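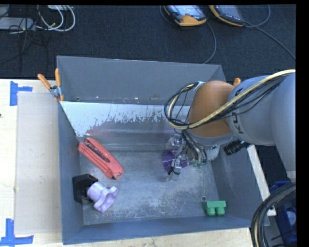 Figure 1. The bin-picking cell with the arm over the bin.

Beddoe Lab, Handout 4: Looking after the picking cell
Notes by Moushumi Bhuiyan

Read this before your first slot on the cell. Ettore Negri will sign you in and go through the stop buttons with you. The checks below take less than a quarter of an hour.

1. The bin

The bin has to stay where it was when the cell was calibrated. Spring clamps are used on it, and you can see one with orange handles on the upper left rim in Figure 1. Push the bin by hand with the arm stopped. If it shifts, reseat the clamp and run the bin check again. The limit is 3 mm at any corner.

Do not polish the metal. The floor is scuffed and the sloping panel is chipped, but the background picture used by the Clelenska software was taken with those marks present. If you clean the bin, use a dry cloth and then record a new background.

2. Cables and hose

The black cables and the cream-yellow hose run across the arm and bend into a large loop beside the orange-brown joint cover. The loop is slack for the wrist. Too little and the hose pulls tight when the wrist turns; too much and it can catch on the rim of the bin.

Jog the wrist to both ends of its working range at 200 mm per second or slower. Watch the loop the whole way. If it touches the bin, stop and move the ties. Ties should hold the bundle without flattening the hose.

The thin wires and tubes going down to the gripper wear out first. Look for kinks, rubbed patches and loose fittings. Listen for air leaks with the pump on.

3. Gripper

Check that the fingers are straight and that the tie is snug. Replace a finger if it has a crack of any length. Spare fingers are in the Asholm drawer, bag 838. After fitting one, teach the tool point again. Last year two groups skipped this and lost an afternoon each.

4. Test picks

Put in a few objects of different shapes, spread around the bin as in the figure, with at least one close to a wall. Run 48 picks at half speed. Write down every miss and where the object was lying. Misses near one wall usually mean the bin has moved. Misses all over usually mean the tool point.

5. Leaving the cell

Send the arm to its rest position before you switch off. Hang both handheld units up and coil their cables. Fill in the Lilelton log sheet, including the hours run.

For next time: bring your list of misses and a sketch of the cable route with the tie points marked.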